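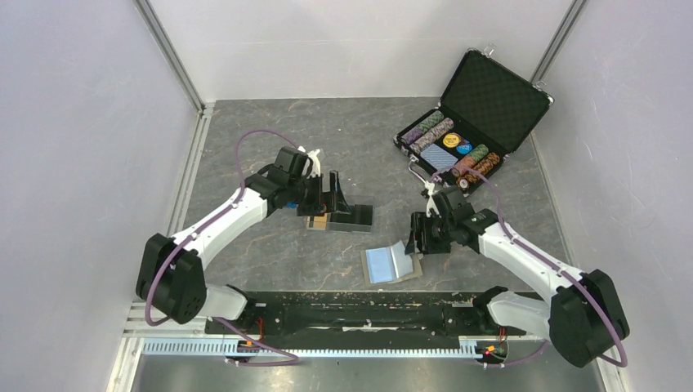
作業規則の改訂をやらされている。やらされていると書くと角が立つので、担当していると言い直しておく。2023年1月、年明け早々の打ち合わせに五分遅れて入ったら、もう決まっていた。遅刻の代償としては重い気がする。

旧版は73ページあった。最初に書いたのはファシル・デゲファさんで、彼は文章がうまい。うまいので長い。第一章は「本書の目的」、第二章は「本書の目的の範囲」である。第三章でようやくアームの電源の入れ方が出てくるかと思うと、用語の定義が始まる。「作業者とは、作業を行う者をいう」。異論はない。

読まれていない規則は、守られていない規則よりたちが悪いと思う。守られていないなら少なくとも誰かが読んではいる。うちの場合、ツィオン・ウブシェトさんに「緊急停止のあと、再開の前に何をする決まりか」と聞いたら、「深呼吸」と返ってきた。旧版を引いてみると、正解は41ページの脚注に書いてあった。深呼吸のほうが覚えやすい。

それで今回は、台の前で実際に手を動かしながら書き直すことにした。対象は二本腕の卓上作業、つまり小さい囲いの中でカードだのポーカーチップだのを扱う、あれである。産業用の大きな機械に比べれば可愛いものだが、可愛いものほど人は平気で手を入れる。

新しい版は、本文3ページに収めるのを目標にした。以下、いまのところ残っている項目を書いておく。番号は振らない。振ると「4の2の但し書き」と言い出す人が必ずいて、それはだいたい私である。

まず、動いている間は囲いに手を入れない。旧版ではこれに例外が七つあった。「軽微な位置修正を除く」というのがその筆頭で、軽微かどうかは手を入れる本人が決めることになっていた。例外は全部消した。チップが一枚転がったくらいなら、止めてから拾えばいい。止めるのに一秒、拾うのに二秒。それを惜しむ人の気持ちはよくわかる。私も惜しんでいた側で、袖を爪に挟まれてからは惜しんでいない。気に入っていたセーターだった。

次に、ケーブルの取り回しを始業時に見る。腕を端から端まで手で動かして、突っ張るところがないかを確かめる。たるみが多すぎても困る。たるんだ輪は、いつか何かを引っかける。旧版には「適切なたるみを確保すること」とあった。適切とは何かをファシルさんに聞いたら、「適切なら適切だとわかる」と言われた。禅である。新版では「両端の姿勢で張らず、床に触れない」とした。詩情は失われたが、新人でも判定できる。

物の置き場所については揉めた。レバティ・メノンさんは、開始時の配置は床に印をつけて毎回そろえるべきだと言う。オブサ・ゲブレイェスさんは、毎回そろえたらそろった配置でしか動けない機械になると言う。どちらも正しいので、会議は長くなった。途中でお菓子が尽きた。結局、「届かない場所には置かない」「ふたのある箱は開き切った状態で始める」の二つだけを決まりにして、あとはその日の作業票に従うことにした。半開きのふたは、腕が触れるとぱたんと閉じる。中に指が残っていた場合の話は、旧版の付録Cに実に生々しく書かれている。ファシルさんの筆が最も冴えている箇所だと思う。
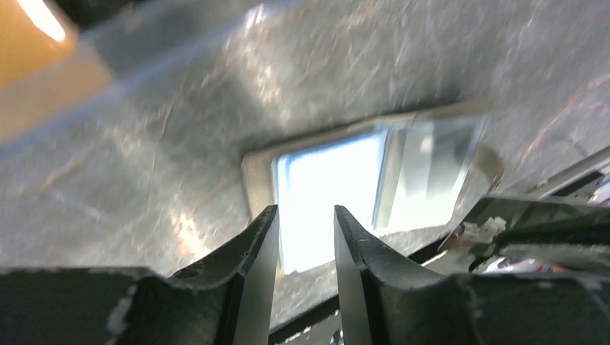 手首のカメラの扱いも、旧版では半ページかけて心構えを説いていた。新版では二行にした。始める前に映像を一度見ること。指先と対象物の両方が映らないなら、始めないこと。

照明の項目は増やした。つるつるした物は光をよく返す。角度が悪いと、肝心の物が白く飛んでしまって何なのかわからない。人間なら首をちょっと傾けて済むところで、機械のほうは真面目に白い四角を見つめ続ける。レバティさんの提案で、囲いの上の照明は位置を決めたら動かさないこと、動かしたら記録に残すことにした。「眩しかったので少しずらしました」という善意が、翌週の半日を食いつぶしたことがある。犯人はわかっているが、書かない。セーターの持ち主とだけ言っておく。

爪の点検については、擦り傷そのものは問題にしないことにした。使えば傷はつく。見るのは、欠け、ねじの緩み、左右の爪の合わせの三点。旧版は「外観に異常のないこと」の一言で片づけていたため、几帳面なイェシ・アラヤさんが傷を見つけるたびに作業を止め、報告書を出していた。全部で何通あるのかは怖くて数えていない。たいへんよく書けた報告書で、どれも結論は「使用に支障なし」である。

それから記録。失敗した回を消さない。これは前から書いてあったのだが、「原則として」がついていた。原則としてという言葉は、例外を作る人のためにある。つかみ損ねた回も、途中で止めた回も、そのまま残して、止めた理由を一行書く。一行でいい。昔、最大400字という欄を作ったことがあって、みんな律儀に埋めようとするものだから、止めた理由より昼食の内容のほうが詳しい記録ができた。

最後の項目は、席を離れるときは腕を下ろして電源を切る、というもの。当たり前すぎて要らないという意見もあった。ところが会議室からその意見を述べた本人の台では、腕が宙に浮いたまま主人の帰りを待っていた。項目は残した。

草案をファシルさんに送ったところ、丁寧な返信が来た。たいへん読みやすくなった、ついては「本書の目的」の章がないようだが、という内容である。添付ファイルがついていた。まだ開いていない。容量からすると、なかなかの力作らしい。

次は緊急停止からの再開手順を書く。ツィオンさんは、一行目を深呼吸にしろと言って譲らない。いまのところ、反対する材料が見つかっていない。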